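연구실 소식: 멀티탭과 보낸 여름

Ano 과제가 드디어 숫자를 내놓았다. 6월부터 모은 시연이 1497건이다. 사람이 손에 그리퍼를 쥐고 직접 작업한 기록만으로 로봇 정책을 학습시킨다는 것이 이 과제의 요지다. 원격조종 장비를 빼면 수집이 빨라진다고 제안서에 썼고, 빨라지긴 했다. 대신 박사과정생의 손목이 장비가 되었다.

이번에 고른 대상은 어댑터와 멀티탭이다. 컵 옮기기는 이제 심사위원도 하품을 한다. 흰 판 위의 흰 플라스틱은 깊이 추정이 싫어하는 조건을 고루 갖췄고, 전선은 매번 다른 모양으로 눕는다.

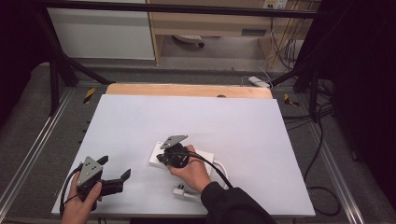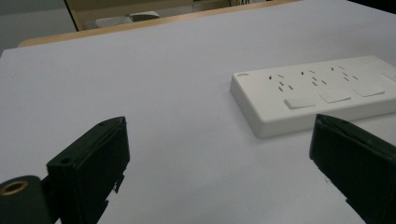 방법 자체는 소박하다. Siu-ming Kwok은 시연을 통째로 넣는 대신 손가락이 물체에 닿는 순간을 기준으로 잘라, 접촉 앞뒤 50프레임에 가중치를 더 주었다. 그렇게 추린 시연 610건으로 학습한 정책이 전체를 다 쓴 정책보다 꽂기 성공률이 높았다. 나머지 시연을 모으느라 고생한 사람들에게는 아직 이 결과를 부드럽게 전할 방법을 찾는 중이다.

실패는 대체로 마지막 몇 밀리미터에서 나온다. 플러그 방향을 거꾸로 잡고도 끝까지 밀어붙이는 끈기는 시연자에게 배운 모양인데, Darcy Merrick은 자기 데이터가 아니라고 한다. 로그를 보면 그의 데이터가 맞다.

다음 단계는 Sevel 팔에 정책을 올려 300회 반복 시험을 돌리는 것이다. 시연 데이터와 분할 코드는 내부 저장소의 Filali 폴더에 있다. 시연에 참여할 분은 Kwok에게 메일을 보내면 된다. 손목 보호대는 각자 지참.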